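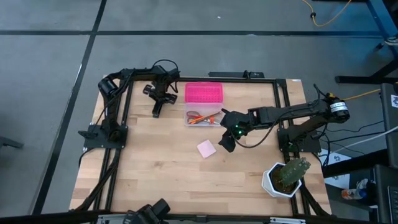

How long does it take to get a Joller kit from the box to its first recording?

Plan on one afternoon if you've bolted arms to a table before, and a full weekend if you haven't. Most of that goes to mounting and calibration. The software part took me under an hour.

Joller tabletop kit: notes and sample recordings

I bought the two-arm Joller kit with my own money in August, and this repo holds my setup notes, my config files and a small set of recordings so you can see what you'd be getting. I don't work for Folmont (they make it) or for Kakakhel, the shop I ordered from.

What's in here

notes/ - what I wrote down during setup, typos included
configs/ - my working settings for both arms
episodes/ - 300 recordings of desk tidying tasks
tools/ - a script that plays an episode back, plus one that checks for dropped frames

The tasks

Everything is ordinary desk stuff. Pencil case, sticky note, potted cactus, two grippers. I picked a pencil case because it's a pain: the tray is see-through, the lid folds back on a hinge, and scissors never want to be picked up the same way twice. There are 7 tasks in all, and tasks.txt has the exact wording I used for each. Some episodes are failures. I left them in and set success to false, so filter on that if you only want the clean ones.

What I like

The arms reach each other's side of the table with room to spare, which matters a lot more than I expected when I was reading the spec sheet. Swapping gripper fingers is quick. And the Prokton control software (it comes with the kit) remembers your last session, so you can stop for dinner and pick up where you were!

What I don't like

The printed manual skips cable routing completely. Give the wrist cable plenty of slack - I pulled mine too tight on the first try and the arm kept stopping with a load error. Also, the calibration screen times out after 3 minutes with no warning and you start over. I've emailed Folmont about it and they say a fix is coming.

Price

I paid $1,669 with shipping from Kakakhel. The table was extra.

Using the files

Run tools/play.py with an episode number to watch one. Recordings made before I redid my calibration are tagged old_cal, and I wouldn't mix them with the rest for training.

License is CC BY 4.0. If something won't load, open an issue and tell me which episode it was and what version of Prokton you have.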